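Reading time: 2 min

To: the Ninach list
Subject: Re: Can machines do bench work yet?

Hello all,

I answer to the message from the Tellutden repair shop, which I quote below.

> We get old office desktops in lots, and 2,000 of them are waiting
> in the warehouse. Every one must be opened and the drive taken out
> before the case goes to scrap. Has anybody a machine that does this
> without a person standing beside it? The seller from Farahani tells
> us yes, but he showed only slides.

My short answer is no, not without the person. With the person, perhaps for some of the steps.

In our group at Sivel we have worked on drive removal for 4 months. On paper the task is simple: find the blue latch, hold the carrier, pull. But an old tower is full of soft things. The cables hang where the last technician left them, and the program must find the carrier between them.

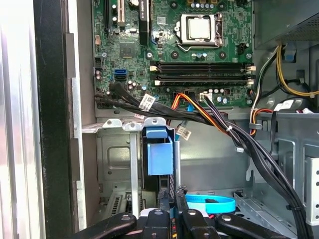

Fingers at the drive carrier, memory slots empty, cable bundle still in the case.

I would ask the seller three questions. Does his machine open the side panel, or does a human do it first? What does it do when a cable lies over the latch? And how many case models does it know? Ours knows 2, and when we changed to the second one we had to teach the grasp again almost from zero.

Holding the part after it is out is a different problem, and in my opinion the easier one. The caddy is stiff and has a regular shape, so a grip from underneath at the center is enough for us.

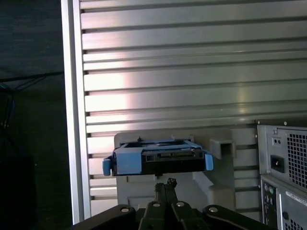
Caddy with its blue tabs, gripped from below. Rear of a tower at right.

For speed, please do not expect much. I have a colleague who empties a case while our arm is still planning its first move. For your warehouse I would pay people this year and ask again next January.

One request to the list: if somebody has tried connectors (unplugging, I mean, with the small clip), please write how you did the clip. We still do this by hand.

With kind regards,
from the Sivel bench

14 replies · 3 shares

Recent in this list:
- Towel folding, second attempt
- Which suction cups for dusty boxes?
- Dishwasher loading: do we need touch sensors?
- Screws with damaged heads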